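Towels – fold or roll? (and which way round)
Household & Laundry > Folding, Storing, Airing Cupboards
Page 1 of 1 – 17 replies – 1,648 views

pullent_pegs
Right, settle something. New airing cupboard shelves went in last month, shallower than the old ones, and my bath towels stick out the front so the door won't shut. I've always done half, half again, then thirds. Other half says roll them. I say rolled towels look like a hotel and fall on your head. What do you lot do?

marrowfat
Thirds lengthwise first, THEN fold down to whatever your shelf depth is. Measure the shelf. Changed my life, sad I know.

Goltomix
Roll. Every time. You can pull one out without the whole pile coming with it.

pullent_pegs
How deep are your shelves though?

Goltomix
No idea. Deep enough for a rolled towel lol

auntie_bobbin
Rolling is fine for hand towels. Bath towels rolled are like logs, you get four on a shelf and then what. Lengthwise thirds here as well, my mum did it that way so they'd go straight on the rail without refolding.

dusan.maly
Worked in the linen room at a guest house in Jeltitz for years, 20 rooms. Always lengthwise first. Long strip, then over, then over again, rounded side facing out. Guests only see the nice fold, all the edges go to the back of the cupboard. Rolled ones were for the pool basket and nothing else.

marrowfat
THANK you Dušan

Goltomix
Guest house has a linen room. I have half a cupboard with a boiler in it. Different animal

dusan.maly
Fair. But the boiler takes space from the depth, so fold shorter. Same method.

tea_at_four
Can I ask a daft one, do you fold with the fancy stripe bit showing or hidden? The woven band thing near the end. Mine shrinks more than the rest so the towel goes wavy and never folds square whatever I do

auntie_bobbin
Not daft. It's called a dobby border or header bar I think. Mine do it too, the cheaper ones are worst. Pull them lengthways and sideways while damp, good hard tug across the band, helps a bit.

Rusnák
Lower heat in the dryer. The band is flat weave, the loops are loops, they don't shrink the same. You've cooked it

tea_at_four
I don't own a dryer!!

Rusnák
Ok hot wash then. 40 is plenty for towels

marrowfat
40 is NOT plenty for towels, not with three kids and a dog. 60 or they smell

Rusnák
They smell becuase you use too much softener. Stop the softener, they dry faster and they fold flatter. Softener leaves them greasy and they slide off the pile.

auntie_bobbin
Here we go. Softener thread is over there somewhere, 3 pages of shouting, please don't bring it in here

pullent_pegs
Back to folding pls. Tried lengthwise thirds tonight and it does look neater but mine end up with the layers not matching at the end, top one always comes up short. Is that just me being cack-handed

dusan.maly
No, normal with thick ones. The outside layer has further to go round the fold so it comes up short. Put that end at the back and forget it.

tea_at_four
Same here, so glad someone else gets it. Long fold, end with the stripe. Top layer stops before the one under it and the label pokes out

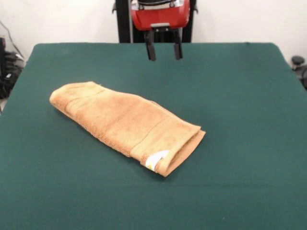

the orange one, lengthways. short layer + label at the stripe end

marrowfat
Ooh nice colour. That looks fine to me, you're being too fussy. Band looks straight as well

Rusnák
Label end to the back of the shelf. Done

Goltomix
Or cut the label off. I cut them all off, scratchy things

auntie_bobbin
Don't cut it too close to the hem, I did that on a good bath sheet and took the stitching with it. Unpick it with a seam ripper if you must.

tea_at_four
Leaving the label, I'd only forget how to wash it. Will turn it round though. And try the tugging thing on the wavy ones

pullent_pegs
Update – door shuts!! Thirds lengthwise, then in half, then half again, rounded side out like Dušan said. Bath sheets still too fat so they've gone on the top shelf on their own. Other half has been allowed to roll the flannels

Goltomix
A win for rolling

marrowfat
Flannels don't count

dusan.maly
Glad it shuts. Don't pack them too tight, leave a hand's width at the top so the air moves. Especially in March when nothing dries properly

auntie_bobbin
Anyone got a method for fitted sheets while we're here

Rusnák
Yes. Stuff it in a pillowcase and shut the door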